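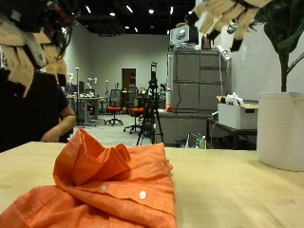
An orange shirt on the table, with a hand at either side.

Skironari FAQ

I get the same questions over and over, mostly by email, so I've put my answers in one place. I'm Timothée Cordier and I look after Skironari, the software we use for handling cloth with two arms. If yours isn't covered, write to me anyway (I do like the odd ones!).

What does Skironari do?

It sits between the cameras and the arms. Pictures come in, it decides which bit of cloth is worth grabbing, it plans a path for each hand, and then it keeps correcting that path while the hands are moving. It doesn't do the motor control itself – that's Fuvgate, which is a separate download with its own manual.

Why shirts?

Because they're horrible! A box has the same shape whichever way you put it down, and a shirt has a new one each time you drop it. If the planner can make sense of a crumpled shirt with its sleeves tucked inside, a tea towel is a holiday.

Do I need the wrist cameras?

You can run without them, but I wouldn't. The fixed camera is good for finding the heap, and then the hand gets in the way just when you want to see what the fingers are doing. The wrist views fill that gap.
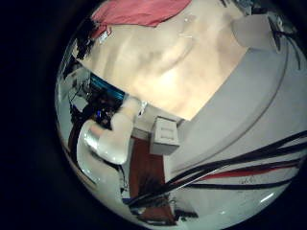

Wrist view, straight from the lens and before any correction.

The wrist pictures look terribly bent. Is my lens broken?

No, that's how they're meant to look. It's a very wide lens, so straight things come out curved and the corners are black. Run the calibration tool once per camera and leave it alone after that. Please don't crop the black parts off before you calibrate, as the tool uses the edge of the circle to find the centre. I lost a whole morning to that one in January.

How fast does the control loop run?

The correction step runs 10 times a second. Planning is slower, and a fresh plan can take a second or two on an ordinary desktop. That sounds worse than it feels, as the arms carry on with the old plan until the new one is ready.

Can it tell one fabric from another?

Not by looking, or not well enough for me to trust it.
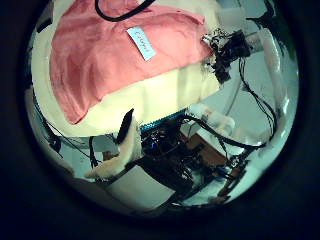 What you can do is give it a hint in the settings file. There are 6 fabric types to pick from, and each one changes how hard the fingers close and how far they lift before the planner looks again. If you leave the line blank you get the cotton settings, and they're a decent starting point for most things you'd wear.

My arms stop halfway through and say "plan stale". What now?

Nine times out of ten the camera clocks have drifted apart. Restart the time service on both machines and try again. If it still happens, make the limit in the planner settings a bit looser, but only a bit, or you'll get hands going after a fold that has moved on. 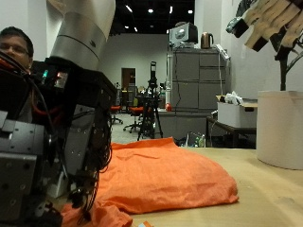

The other thing to check is the cables. A wrist camera with a tired plug will drop pictures now and then without ever showing as disconnected, and the log only mentions it if you turn on the detailed messages.

How long do you keep the recordings?

Raw pictures stay on the disk for 168 hours and are then wiped. Anything you've marked as worth keeping stays for 365 days. You can change both in the storage settings.

Does it work with Utberg arms?

Yes, with the adapter from the Sundaram branch. I haven't merged it yet as the left and right arms still swap names after a restart. Label them in the settings by serial number and you'll be fine.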